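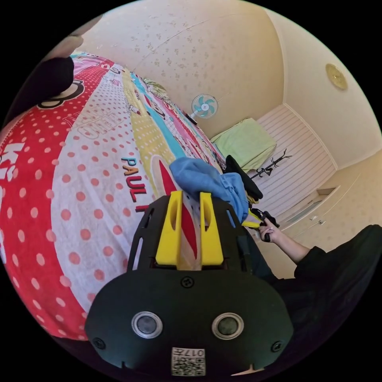

How often should a hand-held gripper be checked over? Before every session, and again after any knock or drop.

I keep the Firnico checklist short so I'll still do it at the end of a long day. My comments are from the last round, 29 May 2023.

1. Housing screws: none proud, none missing. OK.
2. Lenses: wiped, no scratches. One had a thumbprint – mine, of course!
3. Label: code scans first time. OK.
4. Finger slots: no cracks at the ends. We swap fingers after 80 hours, and this pair has done 11.

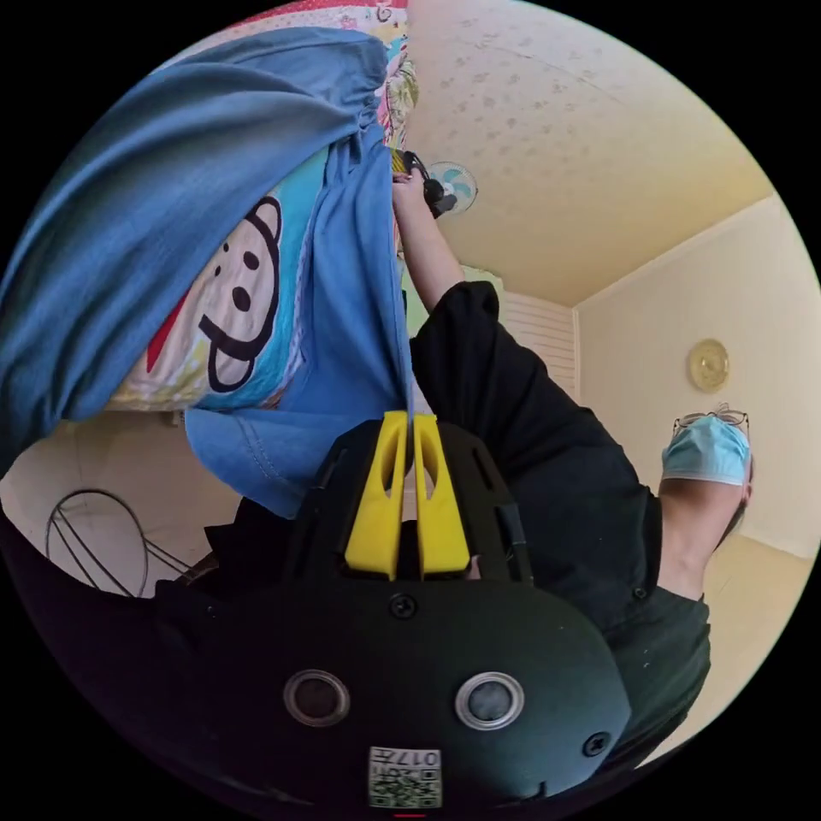 5. Pinch points. The Rees rule is loose cuffs back and fingertips well clear before the jaws close, and I'm strict on it. Cloth is where people get careless (it feels so harmless), so do the test on a fold like the blue one between the yellow fingers, with your other hand kept well away from the tips. Comment: grip even, no snagging on the seam.

6. Walkway: nothing to trip on within 2 metres. Moved my bag.

Still to do: order spare screws from Zutetti.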